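Tollis Project Report: Layout of a Shared Coffee Station
Department of Product Design, Tilmont

3. Station layout

The station was planned for a student lounge and takes up one wooden tabletop, 63 cm deep. The water tank had to stay within reach for refilling, and the drip tray had to lift out without moving the machine. Capsules are stored apart from the machine.
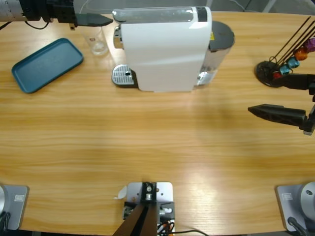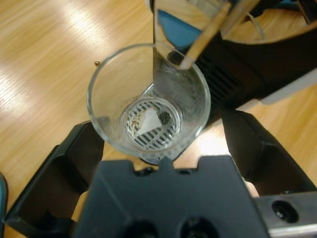
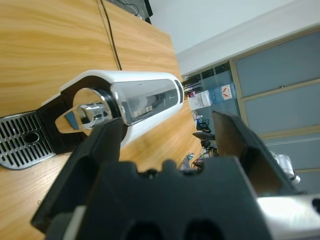
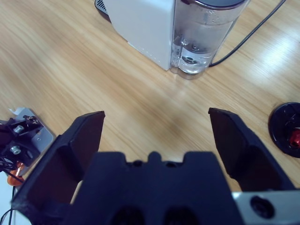 Figure 2. Items on the wooden tabletop. The first picture includes the capsule holder and teal tray; the second is a close view of a glass cup.

3.1 Clearances

A gap of 13 cm was set between the tray and the glass position. The holder stands on the tank side, following the Neneck layout guide used in class. Tray and holder were kept 60 cm apart in the final drawing.

3.2 Open points

Storage for used capsules is not solved. Cable routing will be revised in September.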